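Daltico Forum > Simulation and Planning > Objects fall through counter after scene reset

tedus_user19
Posted 2 Oct 2020

Hello all. I am generating kitchen scenes for a pick and place planner. After a reset, some small objects go through the counter top and land on the floor. It is not every time, I see it in 7 of 600 resets. The flat objects are the worst. Physics step is 5 ms. I already increased the solver iterations and it changed nothing. Does somebody know this problem?

Stidport_K
Your step is too long for thin shapes. Go down to 1 ms and try again.

moraine
I don't agree with Stidport_K. A smaller step will hide the problem and make your resets very slow. Look at the spawn height first. If the collision mesh of the object already overlaps the counter at time zero, the solver pushes it out in the shortest direction, and for a thin counter slab this can be down.

tedus_user19
Thank you both. With 1 ms I still get 2 bad resets, so it is better but not solved. How do I check the overlap? The viewer shows only the visual mesh.

moraine
There is a debug layer for collision shapes in the view menu. Also, do you use one thin box for the counter top? Make it a solid box down to the floor. The planner does not care what is inside.

Stidport_K
Fine, but then he can't put anything in the drawers later. I would keep the slab and only make it thicker.

moraine
He did not ask for drawers :)

katayama_fan
One more thing to check: the order of the reset. In our Katayama loader the objects were placed before the counter pose was updated, so for one step they were in the wrong place. We moved the counter and the fridge first, ran one step, then placed the small items. I lost most of January on this.

tedus_user19
It was two mistakes together. My order was wrong like katayama_fan wrote, and the dark flat utensil near the front edge had a spawn height of zero. I corrected both and returned to 5 ms. Now 600 resets without a lost object. I kept the slab for the moment. I attach one of the new scenes.

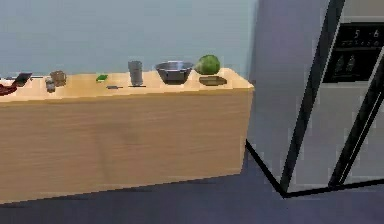 Kitchen scene after reset, counter and fridge, 5 ms step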